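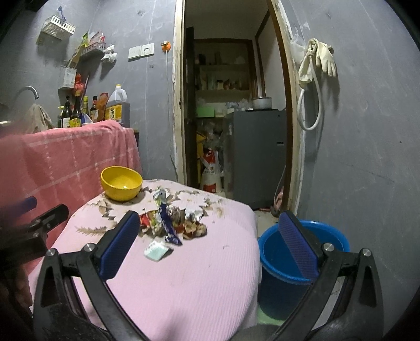 Why does my kitchen scale read light when I put a heavy bowl on it, but get small amounts right?

The usual cause is whatever the scale is standing on. On a cloth, a mat or anything with a bit of give, the feet sink in until the underside of the case touches the surface, and part of the load goes through the case and never reaches the sensors. A pinch of salt won't push it down that far. A full bowl will.

Saltier support: pickling and brine calculator
Ticket subject: Brine coming out weak, Hailu scale reading low over the link
Status: Solved
Opened by: Dario Cattaneo, Drernham
Equipment: Hailu flat scale, four rubber feet, linked to Saltier on a tablet

09:10 Dario
Hello! First of all, I love this app. I've been making cucumber pickles and kraut with it since April and it has got me weighing everything in sight. My trouble is that the last few jars have tasted flat, and one went soft on me. I'm making a 2 per cent brine, so 20 g of salt to 1000 g of water, and Saltier shows both weights landing bang on target. Then I borrowed my neighbour's 1000 g test weight and the Hailu called it 912 g. That's miles out! Is the app rounding something, or is the scale on its last legs?

09:35 Support
Morning Dario, and thank you for trying a test weight before writing in, that's brilliant and saves us a lot of guessing. Could you check two things for me?

1. With the test weight on, does the number on the scale's own display match the number in Saltier?
2. Do you have something light with a known weight you could try as well?

Please leave the calibration alone for the moment. If the cause is outside the scale, calibrating will bake the error in and we'll have two problems to untangle.

10:05 Dario
Display says 912, Saltier says 912. So the app is off the hook, sorry for doubting it. For the light one I used the 20 g weight out of the same box and it reads 20 exactly. Tried it three times. How can it be right at the bottom and wrong at the top?

10:20 Support
Oh, that's a lovely clue. If the scale had simply lost its calibration I'd expect the small weight to be out by the same proportion, so it would show 18 g. A scale that's spot on when lightly loaded and low when heavily loaded is nearly always touching something it shouldn't. It could be:

- grit or a dried splash wedged between the top plate and the case
- a bowl wide enough to rest on the rim of the case
- a soft surface underneath
- a foot that has come off or been pushed up into its socket

Would you turn it over and look at the feet, then run a slip of paper round the gap under the top plate? It should slide all the way round without snagging.

10:50 Dario
All feet present. Paper goes round fine, apart from one corner where I got a fair bit of old salt out (embarrassing). Weighed again after cleaning: 912. Not budged! The test weight is tiny across so it can't be resting on the rim either. The scale normally lives on a folded tea towel because it slides about on the worktop. Is that the soft surface you mean?

11:00 Support
That's exactly the one I mean! Please try it straight on the worktop, no towel. Switch it off first, move it, switch it on with nothing on top and wait for zero. If it's still sliding, wipe the feet with warm soapy water and dry them. They get floury and lose their grip, and most people are amazed how well they hold once they're clean.

11:25 Dario
1000. On the nose!! I put the weight on and off half a dozen times and it came back to 1000 every time. Then I put the towel back to be sure, and there it was again, 912. Took it off, 1000. I had no idea a tea towel could do that. Washed the feet too and it no longer skates around.

So what does this mean for my pickles? If it was showing 1000 when I poured the water, I must have had more water than I thought.

11:45 Support
Spot on. The scale was under-reading the water, so you kept pouring until it said 1000 and ended up with extra. Your salt was weighed separately, and that part was right. Same salt, more water, weaker brine, and that fits with the flat taste. I can't promise it explains the soft jar, as old cucumbers and a warm kitchen can do that too.

I wouldn't try to correct jars that are already fermenting. Treat them as low-salt batches, keep them in the fridge, and throw out any that smell off, feel slimy or show mould. For anything you haven't started, tip the brine out and weigh it fresh.

12:15 Dario
Fair enough, fresh start it is. One more thing while I've got you. Saltier has my big jar saved with an empty weight of 355 g. I weighed it on the towel. Should I delete it?

12:30 Support
Weigh it again on the bare worktop, clean, dry and without the lid. If it's changed, open Jars, tap the jar and choose Edit empty weight. Your old recipes keep the figure they were made with, so nothing in your notes gets scrambled.

12:55 Dario
Still 355! Must be light enough not to squash the towel much. Left it as it was. New batch is on with dill, garlic and far too much mustard seed, and I'm very excited about it. Thanks ever so much, you've been great.

13:05 Support
That sounds delicious, and I don't believe there's such a thing as too much mustard seed. I'm marking this one solved, but replying here will reopen it.

Note added for other Hailu owners: the same thing happens on silicone mats, oilcloth with a padded back and thick carpet. If you have to work on a covered table, put a rigid chopping board down first and check it doesn't rock before you zero the scale. Recalibrate only if the reading is still out on a hard, level surface, and use a proper test weight to do it. Bags of sugar vary too much.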